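Vusine 영화 정보 데이터베이스 편집자 설명서
4장. 작품 페이지에 줄거리와 크레디트 등록하기

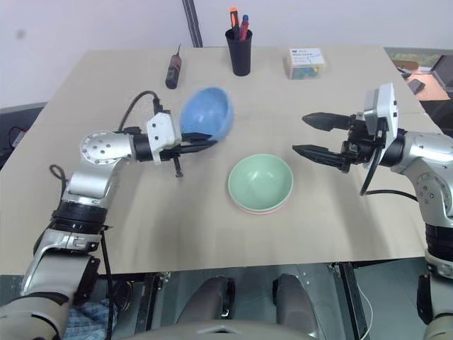

4.1 시작하기 전에

이 장은 장편 및 단편 영화의 작품 페이지를 새로 만들고 줄거리, 출연진, 제작진, 등급 정보를 입력하는 절차를 다룬다. 시리즈물의 회차 등록은 5장을 참조한다.

필요한 권한: 편집자 또는 선임 편집자. 기여자 권한으로는 초안 저장까지만 가능하며 검토 요청 단추가 표시되지 않는다.

필요한 자료:
- 원제와 제작 연도를 확인할 수 있는 출처 2개
- 본편 엔딩 크레디트 전문 또는 배급사 배포 자료
- 상영 시간(분 단위)
- 등급 분류 결과. 아직 없는 경우 "미분류"로 입력한다.

주의: 예고편만 공개된 작품은 상영 시간 항목을 비워 둔다. 추정치를 입력하면 자동 점검에서 반려된다.

4.2 작품 페이지 만들기

1. 상단 메뉴에서 [등록] > [새 작품]을 연다.
2. 원제를 입력한다. 대소문자와 문장 부호는 본편 타이틀 화면의 표기를 따른다.
3. [중복 검색]을 누른다. 원제와 제작 연도가 같은 항목이 나오면 감독 이름을 대조한다. 같은 작품이면 새로 만들지 말고 기존 페이지를 연다.
4. 한국어 제목을 입력한다. 정식 개봉명이 없으면 원제를 음역하고 [비공식 제목]에 표시한다.
5. 유형을 선택한다. 단편, 장편, 다큐멘터리, 중편 가운데 하나만 지정할 수 있다.
6. [저장]을 누른다. 작품 번호가 부여되며 이후 변경할 수 없다.

참고: 설명서의 입력 화면은 작품 번호 2874, 장편 코미디 "Nallimstead"(감독 Ívar Ketilsson)를 기준으로 한다.

4.3 줄거리 입력

줄거리 항목은 한 줄 소개와 본문으로 나뉜다. 두 항목은 검색 결과와 작품 페이지에 각각 따로 표시되므로 내용이 일부 겹쳐도 된다.

1. [줄거리] 탭에서 [한 줄 소개]를 연다.
2. 주인공, 상황, 목표가 드러나도록 한 문장으로 쓴다. 등장인물 이름은 생략할 수 있다.
3. [본문]을 열고 발단과 전개를 현재형으로 쓴다. 단락은 3개를 넘지 않도록 한다.
4. 결말이나 반전이 포함된 단락은 선택한 뒤 [결말 포함]을 지정한다. 지정된 단락은 접힌 상태로 게시된다.
5. 작성 언어를 지정한다. 번역문인 경우 [번역] 항목에 원문 언어를 함께 입력한다.

입력 예(한 줄 소개):
졸업을 앞둔 고교 방송반 친구들이 폐관이 결정된 동네 극장에서 마지막 상영회를 열기로 한다.

주의: 배급사의 홍보 문구를 그대로 옮기지 않는다. "올여름 최고의 웃음", "놓칠 수 없는" 등 평가를 담은 표현은 검토 단계에서 삭제된다.

주의: 등장인물의 나이, 성적 지향, 병력은 작품 안에서 명시된 경우에만 적는다. 배우 개인의 정보와 혼동하지 않는다.

4.4 출연진과 제작진

1. [크레디트] 탭에서 [인물 추가]를 누른다.
2. 인물 검색 창에 이름을 입력한다. 아이슬란드어 이름처럼 특수 문자가 있는 경우 원래 표기로 먼저 검색하고, 결과가 없으면 로마자 기본형으로 다시 검색한다(Ívar, Ivar).
3. 동명이인이 있으면 인물 페이지의 출연 목록을 대조한 뒤 선택한다.
4. 배역명을 입력한다. 크레디트에 배역명이 없으면 빈칸으로 둔다.
5. 순서를 지정한다. 엔딩 크레디트가 등장순이면 [등장순]을, 그 밖의 경우 [표기순]을 선택한다.
6. 제작사와 배급사를 입력한다. 예시 작품의 경우 제작사는 Mumov, 배급사는 Thygesen이다.

참고: 크레디트에 오르지 않은 출연은 [비표기] 속성을 지정해야 등록된다. 출처가 없는 비표기 출연은 저장되지 않는다.

참고: 한 사람이 감독과 각본을 겸한 경우 각 직무에 따로 추가한다. 한 줄에 쉼표로 묶어 입력하면 인물 페이지의 작품 목록에 각본이 누락된다.

4.5 장르와 등급

1. [분류] 탭에서 주 장르를 하나 선택한다.
2. 보조 장르는 2개까지 추가할 수 있다.
3. 등급을 국가별로 입력한다. 분류 연도와 기관이 다르면 행을 나눈다.
4. 내용 정보(폭력성, 선정성, 언어, 약물)의 단계를 등급 분류 결과서에서 옮긴다. 편집자가 임의로 조정하지 않는다.

4.6 검토 요청

1. [점검 실행]을 누른다. 붉은색 항목은 필수 오류, 노란색 항목은 권고이다.
2. 필수 오류를 모두 수정한다. 권고는 남아 있어도 요청할 수 있다.
3. [출처] 칸에 4.1의 자료를 첨부한다.
4. [검토 요청]을 누른다. 상태가 "대기"로 바뀌고 편집이 잠긴다.
5. 대기 중에 수정이 필요하면 [요청 취소]를 누른 다음 다시 편집한다. 취소하면 대기 순번이 초기화된다.

반려된 경우 [기록] 탭에 사유 코드가 표시된다.

R1 출처 부족: 서로 다른 출처를 추가한다.
R2 중복 작품: 기존 페이지로 내용을 옮기고 새 페이지의 삭제를 신청한다.
R3 줄거리 표절 의심: 본문을 새로 작성한다. 어순만 바꾼 문장은 다시 반려된다.
R4 결말 미표시: 해당 단락에 [결말 포함]을 지정한다.

같은 사유로 반려가 반복되면 선임 편집자에게 페이지를 이관할 수 있다. 이관 절차는 7.2를 참조한다.

최종 개정: 2025년 5월 5일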